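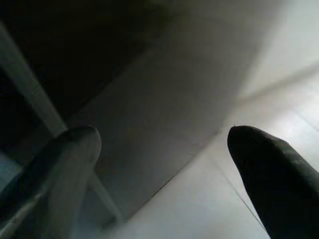 Jan 5, 2023

First day back in the shop after the break and the sourdough crackers are still the problem, so that's what this entry is. If you only want the short version, skip to where I talk about the sheeter. Everybody else gets the long one!

Came in at the usual hour, turned on the proofer, and fed the starter (the Garngate one, the rye, not the white one Sombat keeps on the top shelf). It had been in the fridge since before the holidays and it was sulking. Gray liquid on top, sharp smell, hardly a bubble in it. I poured the liquid off, kept a spoonful, and gave it equal weights of rye and warm water. By lunch it had a few holes along the side of the jar. Not enough to bake with, so today's dough got the white starter instead, and I'm writing that down in big mental letters because last May I forgot to note a swap like that and we chased a difference that was only the starter.

So, the crackers. For anyone picking this up cold: they come out beautifully crisp at the rim and leathery in the middle, and by the next morning the leathery part has spread. The flavor is great. Yaowalak says the flavor is the best we've had, and she has eaten more of these than anyone should. But you can't put a bendy cracker in a bag and ask somebody to pay for it.

What I did before the break was bake longer. That browned the rims past the point where I like them and the middles were still soft. Then I baked hotter, which gave me big blisters and burned blister tops. Then I went cooler and longer, and that was closer, but the tray took up the oven for most of an hour and we don't have that kind of oven time with the bread going through.

Today I left the oven alone and worked on the dough. Mixed 2 batches. Batch one was the recipe as it stands in the binder. Batch two had less water and a bit more oil, same flour (the Silodstead whole wheat, from the bag opened this morning), same salt. Batch two was miserable to bring together. It sat in the bowl like gravel and I nearly gave up and added water, but I put a damp towel over it and went off to clean the drains, and when I got back it had pulled itself into a dough. Note to self: the rest is doing the work there, leave it alone.

Both batches rested overnight-style in the walk-in, except it wasn't overnight, it was five hours, which I know isn't the same thing. I wanted to see something baked today. I'll do a proper overnight next.

Now the sheeter. I have been blaming the recipe for weeks and I think a good part of this is the sheeter. I ran batch one through on the lowest setting, laid it on the bench, and cut a strip straight across from one side to the other. Then I measured along the strip with the calipers. It was thicker in the middle! Every time! I turned the dough a quarter turn and ran it again and it was still thicker in the middle of whatever direction it went through. So either the rollers are flexing or they've worn, and I don't know enough about sheeters to say which. Sombat took the guard off and had a look with a flashlight and thinks it's wear. He used to run the laminating line over at Flanagan, so I'm inclined to listen to him, though he did also say he'd want a straightedge on it before he swore to anything.

For the second batch I went around the problem. Sheeted it to a bit above where I wanted it, then finished by hand with the long pin and the two wooden rails on either side. Slow, and my shoulders are telling me about it now, but the thickness was even enough that I couldn't find a fat spot. Docked it all over with the roller docker, brushed with water, salt on top, scored it, into the oven on the bare steel trays with no parchment.

Results, as of this afternoon:

Batch one, same old story. Nice rims, soft middles. Sombat ate the rims and left the middles on the rack like pizza crusts in reverse.

Batch two, crisp all the way across. I broke one from the center of the tray and it snapped. Color was even too, a little pale for me, and they're slightly short, more like a shortbread than a cracker, and I put that down to the oil. I'd like to bring the oil back down to where it was and keep the lower water. Obviously I changed two things at once here (the dough and the rolling) and I know, I know. I should have rolled half of batch one by hand as well. By the time I thought of it, batch one was already baked.

Storage test is set up. Five crackers from each batch in a Pundska tub with the lid clipped down, and five from each on an open rack by the window. I'll snap one of each in the morning and one after the weekend. Please don't eat the ones on the rack. They're on the end of the bench with a strip of tape across the front, and the tape is there for a reason, Yaowalak.

One more thing on drying. Yaowalak's suggestion was to bake as normal, pull the trays, let the deck oven fall after the last bread load, and then put the crackers back in with the door propped open while we clean up. It costs us no oven time at all, and I'm a bit annoyed I didn't think of it. I want to try it with the binder recipe off the sheeter exactly as it is, fat middles and everything. If the second drying fixes it then the sheeter can wait. If not, we need to get somebody in to look at the rollers, and I'd rather know that before we promise anyone crackers.

Odds and ends. The small scale is drifting again, I put the check weight on it at the start and at the end and it didn't agree with itself, so use the big one for salt. We're nearly out of flaky salt. The drain by the mop sink is running properly now but it took the long brush. The rye starter had its second feed before I left and it's on the shelf over the proofer, lid loose.

Next: overnight rest on the low water dough with the oil back down, half sheeted and half by hand, baked on the same tray. And find the straightedge.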